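Shoes on the table: planning our gripper stations
Gumlow workshop pages – Gallery
Text by Mansa Nyarko
Posted in January

This gallery goes together with the equipment plan for next year. Several people from the other workshops have written to me asking what they should buy if they want to set up a table for hand-held gripper work with shoes, and how much money they should ask for. I answered by e-mail each time and each answer became longer, so now I put everything on one page. The pictures are from our own table. The text is about the money, and I hope also about some mistakes that others do not need to repeat.

I should say at the beginning that I am not the person who builds the stations. My part is the plan, the orders and the shelf with spare parts. If you have questions about the recording software or the calibration, please write to the Abubakari room and not to me.

What we ask for in one station

Our plan has a fixed sum of 3000 pounds for one new station. It covers a pair of grippers, the cables, the stands, the lighting and a first set of spare parts. It does not cover the computer, which we put in a different budget line, and it does not cover the table if you already have one. A simple table is good enough. Please look only at the surface: very shiny tables give strong reflections under the lamps, and then you pay again for a cover.

The grippers take the biggest share of the sum, as everybody expects. What people do not expect is how the rest is divided. In my first plan I wrote a very small number for "small parts and cables", and this line was empty long before the summer. I now keep 200 pounds for it at each station and I do not let anybody move this money to something else, even when a nice lamp is on offer. 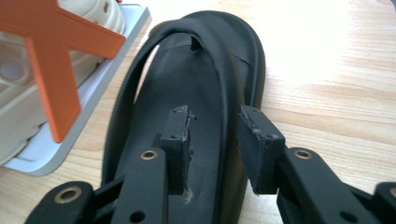 The pads are the part which we order most often. They are cheap, but the delivery is slow, and a station without good pads stands still just like a station without a gripper. We order them in bags of 20 and we open a new order when the last bag is opened, not when it is finished. My colleagues laughed a little at this rule in the beginning. Then we had a stop before a delivery date and they did not laugh any more.

How long a pad lives depends very much on what you pick up. Soft things such as slippers are kind to the pads. Hard soles with an edge are much less kind. If your list of objects is mainly shoes, please plan for more pads than the supplier recommends, and write down the date when you change them. We write it on a paper which hangs on the shelf. It is not modern, but it gives me the number that I need in the next plan.

Bushings and screws I buy together, once in the year. For these the price is not important, only the size is. We once received bushings with a slightly wrong inner size and it was impossible to send them back, as the box was already open. Since then I measure one piece before I open the rest.

Bought or printed?

For the fingers and the arms you have two ways. You can buy finished parts from the supplier, or you can print them yourself and buy only the metal parts. We have done both. The first grippers here came complete from Brostine, a small firm which makes them to order, and they worked from the first morning. Later we began to print replacement arms in our own workshop.

On paper, the printed part costs nearly nothing. In the real plan you must add the hours of the person who starts the printer, takes the support material away, fits the bushings and checks that the finger moves freely. In my opinion it is worth it if you already have a printer and a patient colleague. If you must buy the printer first, then take the finished parts for the first year and decide again after that. I have put this advice in writing to Griritz, who are starting with no printer and very little space, and they have followed it so far.

The same is true for the material on the finger faces. There are many opinions about it, and each of them costs money. My wish for the plan is only that one station uses one kind of material for a whole series, so that we can compare the use from month to month. Which material it should be, the people at the table know better than I do.

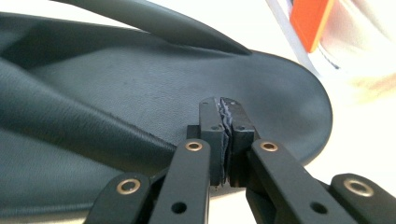
Fingers of the gripper at the footbed of a dark green flip-flop, with thin pale layers pressed between them.

The objects also cost money

Shoes are the forgotten line in every plan I have read. Somebody always says "we can bring some from home". It works for a short time, and then the owner wants the shoes back for the holiday, or one of them is lost, or nobody can say any more which pair was used in which series. I recommend that you buy the shoes for the station and that they stay with the station.

You do not need expensive ones. We look for different shapes: open sandals, flip-flops, closed shoes, soft slippers. Different colours are useful too. Dark shoes are more difficult to light well, so they belong in the set from the beginning – if you add them late, you may find out that your lamps are too weak when the lamp money is already spent. This was my own mistake in the second plan, and I paid for it with a long letter to the finance office.

Keep the shoe boxes. A box is a useful object for the tasks and it costs nothing extra. Please tell it to the person who receives the parcels, otherwise the boxes go in the paper waste before lunch.

Cables, stands and the floor

The cable line in my table looks boring and I have learned to respect it. Each gripper needs its cable, and the cable must be long enough for the arm to move without pulling. If it is too short, people hold the gripper in a careful and unnatural way and the work becomes slow. If it is too long, it lies on the floor and somebody steps on it. I order one length longer than the drawing says, plus one spare of each type. The spare ones stay in the closed drawer. In an open drawer they disappear to other projects.

For the stands I have only one piece of advice: buy heavy ones. The light ones are cheaper and easy to carry, and they are also easy to push with the foot. After each push the position must be checked again, and the time for this is in nobody's budget.

Also think of the floor around the table before you order. The person needs space to stand and to move both elbows, and the stands need their own place behind. Griritz measured only the table. They had to change rooms after the delivery, which cost them a van and a morning.

The order of buying

People ask me often what to buy first when the money comes in parts. I would do it like this. First the grippers with one bag of pads, then the stands and the cables, then the shoes, and the lighting at the end of the first payment, when you have seen the room at different times of the day. Our room is good until 2 in the afternoon. After that the light changes very much, and we would have bought the wrong lamps if we had decided in the catalogue.

If the second payment is not certain, leave out the second station and make the first one complete. Half of two stations is of no use to the people who should work there. I know that two stations look better in an application. 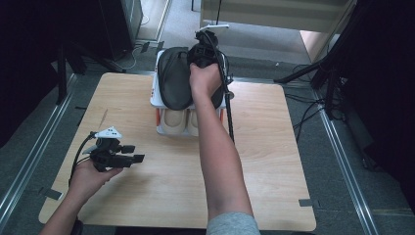

Should we buy a spare gripper from the start, or wait until one is damaged?

Wait, if your supplier can deliver in a short time, and put the money in pads, bushings and cables. With us most of the stops came from these small parts and the gripper itself could be repaired on the same day. If your supplier needs many weeks, then a third gripper for the shelf is reasonable, and you should write it in the plan as a spare part. When it is written as equipment, somebody will ask why it is not in use.

For the grippers I ask for two offers, also when I already know where I want to buy. The finance office wants to see it, and sometimes the second offer has a better price for the small parts even if the gripper is more expensive. You can then buy the gripper at one place and the pads at the other. Check the delivery cost before you do this. For small bags it can be higher than the goods.

The empty plan with all lines is in the shared folder under Gumlow, with the name "station plan". Please make a copy before you write in it. Last year somebody filled in the original, and I worked for a week with the prices of another workshop.

Corrections to this page are welcome, also for my English. New prices from Brostine should come in spring and I will change the cable and pad lines then.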